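双臂遥操作叠衣服:从第一条能用的示教开始

上一篇写完装机和标定,后台好几个人催我写叠衣服。行,今天就写。先说好,我不讲训练,训练放下一篇,这篇只讲怎么用主从臂把动作一条一条“教”给机器人,也就是采示教数据这件事。我自己前后录了287条,废掉的比留下的还多(前两天录的基本全废了),所以下面写的多半是踩坑记录,你们挑着看。

一、开录之前

先把两条主臂拿在手里空晃几分钟,别急着碰衣服。你要找的是那种“我手动一点,它也动一点”的感觉,尤其是夹爪的开合。我用的主臂手柄是扳机式的,扣到底之前有一小段空程,刚上手的人老是以为夹住了,一抬手衣服还在桌上。空程这东西调参数能改善,可我觉得还不如让手去适应,练半个小时就有数了。

然后定起始姿态。每一条都从同一个姿态开始,两只夹爪张开,停在衣服上方。我在脚本里写了个回零,踩一下脚踏板就回去,再踩一下开始录。脚踏板真的好用!之前我用键盘,每次都得放下一只主臂去按空格,从臂跟着往下一沉,开头就多出一截没用的动作。

衣服的摆法反而不要固定。斜着放、领口朝左、领口朝右、下摆卷一点,都要有。我的习惯是连着录五条换一种摆法,录完在文件名后面加个字母,回头筛的时候省事。

二、第一段:抓角、理平

叠T恤我拆成三段录:理平、折袖子、对折。最难的就是第一段。白T恤尤其烦人,里外一个颜色,褶子的影子又浅,你从屏幕上看腕部相机的画面,经常分不清哪一层是上面那层。我的办法是找边:下摆和袖口有双线车缝,领口里面有标签,认准这两样再下手。

抓角的时候一只手去夹,另一只手先在旁边等着。夹的位置宁可往里一点,只夹到一丝边的话,一拉就滑脱。夹住以后先往上提一小截,再往外拉,千万别贴着桌面硬拖,拖的话下面那层会跟着一起跑,越理越乱。
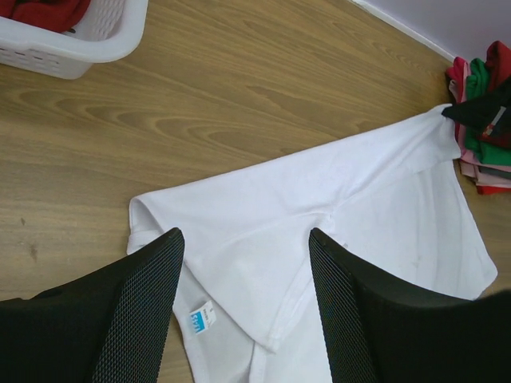 Spyros Vlachou在上一篇底下留言:我这边试下来,第一段不应该两只手分先后,两只手同时动录出来的轨迹更短,策略学得也快。你让一只手干等着,模型就会学会干等着,我那台有时候能在衣服上面停个十几秒不动。

这个我认一半。停顿确实会被学进去,我后来筛数据也专门删掉停得太久的。不过新手一上来就双手同时动,十条里能成两条就不错了,先求稳,手熟了再把等待压短。我现在的标准是等的那只手可以慢,但不能完全停,让它慢慢往下一个抓点挪着,这样既不耽误看画面,轨迹里也没有死的一截。

三、第二段:折袖子

先折离你远的那只,再折近的。远的那只伸手够得吃力,趁衣服还平的时候做。近处的袖子容易垂到桌沿外面去,这时候别从袖口尖上夹,夹袖子中段,先提回桌面放平,再重新抓。多一步,但是稳。

折的时候手腕要带一点旋转。很多人(包括一开始的我)只会平移,袖子是过去了,布在夹爪底下拧成一条。你把主臂手腕顺着折的方向转过去,放下的时候指尖是斜着落的,布自己就摊开了。怎么说呢,就跟你自己叠衣服时翻手腕一样,只是平时根本没注意过自己在翻。

松开也有讲究。先松,停半拍,再往上抬。边松边抬的话,布料十有八九会粘在指垫上被带起来,前面全白干。 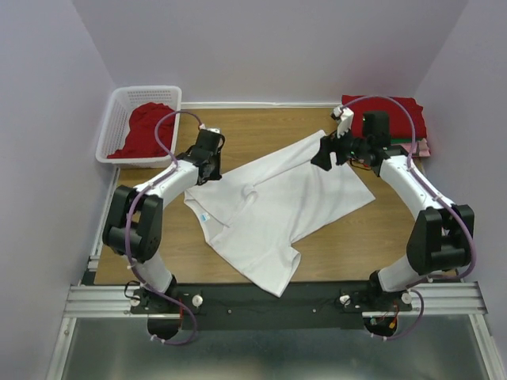
双臂工作台,T恤斜铺在台面中间,左后方是洗衣篮,右后方是叠放的布料。

四、第三段:对折

对折要求两只手同步,节奏比速度重要。我会在心里数拍子:一夹,二提,三过,四放。数出声也行,家里人习惯了就好。两只手提起来的高度要差不多,一高一低的话衣服就歪着下去,再想补救就得多录一大截修正动作。

修正动作要不要留?我留。只要最后叠成了,中间歪一次再扶正,这种数据很值钱,模型以后碰到歪的情况至少见过。但是同一条里扶了三次以上的我就删了,那基本是我手潮,教不出什么好东西。

五、几个数

单条时长我卡在59秒以内,超了就重录。刚开始我一条要录将近两分钟,后来才慢慢压下来。每条录完立刻回放一遍,两倍速看就够了,发现哪一路画面掉帧当场删,别攒着,攒到晚上你根本记不得哪条是哪条。

一次连续录不要超过90分钟。这条是用肩膀换来的经验,主臂虽然不重,可你的胳膊一直悬着,录到后面动作就开始偷懒,抓点越来越随便。我对比过同一天头尾两批,后面那批自己都看不下去。

夹爪温度也顺便看一眼。夹布的时候电机一直在使劲,扳机扣得太死,舵机会发烫然后掉力。夹布用不着那么大劲,扣到布不滑就行,我在脚本里给夹爪电流加了上限,之后再没掉过。

六、存盘前检查

文件夹按摆法分,不按日期分。
每路相机的帧数要和关节数据对得上,差一两帧没事,差多了整条丢掉。
开头和结尾的静止段剪掉,开头我留半秒。
失败的单独放一个目录,别删,下一篇讲评估的时候要拿出来用。

Doina Grgić私信问过我换毛巾行不行,当然行,毛巾比T恤简单多了,四个角明明白白的,第二段可以直接跳过。如果你是第一次玩,我还挺建议先录毛巾,录顺了再上T恤,不然头一个晚上会很受打击……

脚踏板的接线和回零脚本我整理一下,和下一篇一起放出来。有问题照旧在底下留言,带上你的臂长和相机位置,不然我真没法猜。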